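An Open Afternoon at Trorkmont

Visitors to the Pemus building in Trorkmont usually see little more than the front hall. For one afternoon in May, the company opened its teaching rooms to the public and invited residents, teachers and small business owners to see how its training program in robotics is run. By the close of the day 184 people had signed the register, more than in any earlier year.

The program is now in its third year. It was set up with support from Fahy, a packaging firm whose plant lies at the edge of town and which has long found it hard to hire people with basic experience of automated equipment. Trainees attend for 16 weeks. They begin with wiring and safety, move on to assembly, and spend the final part of the course teaching a small arm to carry out a task from start to finish.

Kylie Brunton, who directs the program, opened the afternoon with a short address. She said that the course had been planned for adults who had never written a line of code, and that the choice of equipment followed from that decision. "We wanted machines that a person could take apart on a kitchen table," she told the audience. "If a part breaks, the trainee prints another and fits it before lunch."

Guests were then divided into small groups and taken through the rooms in turn. The first stop was the print room, where brackets and links are made and where each trainee keeps a numbered tray. The second was given over to control software. Pemus uses a package called Isedex, which records the position of each joint as an instructor guides the arm by hand and plays the motion back on request. Several visitors were invited to record a motion of their own.

The sorting demonstration drew the largest crowd. Its purpose is easy to state: blocks of three colors are set out, and the arm must pick up the one it has been told to find. Declan Trevaskis, the senior instructor, explained that the task is used as a final assessment because it brings together everything that comes before it. A poor joint, a loose cable or a careless recording will show itself at the moment the fingers close. Trainees are asked to complete 300 recorded attempts before they are assessed, and to keep a written log of each failure.

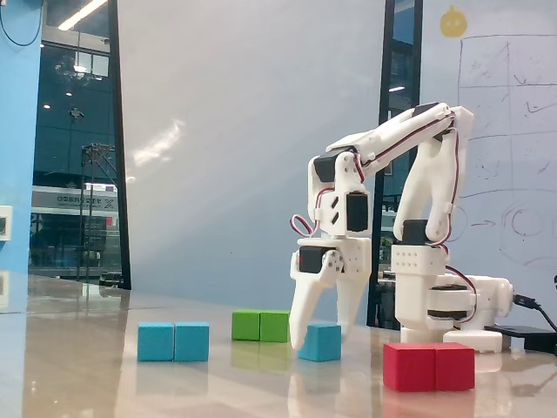
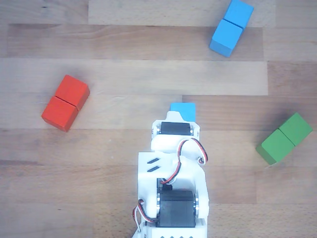

Questions from the floor were practical. A teacher from the middle school asked whether the course could be shortened for younger students, and Ms. Brunton replied that a version lasting 7 weeks was under review. Others wished to know about fees, evening hours and the prospects of those who complete the program. Fahy has taken on graduates from each class so far — most of them in maintenance — and has agreed to offer paid placements again next year.

Mr. Trevaskis was asked whether the skills would carry over to factory equipment. He answered with some care. Industrial arms are stronger, faster and enclosed by guards, he said, and no one should expect to walk from one to the other without further training. The habits of checking, recording and testing remain the same.

Applications for the next class are now being accepted at the front desk in Trorkmont. No previous experience is required, and the print room will be open to applicants who wish to look around before they apply.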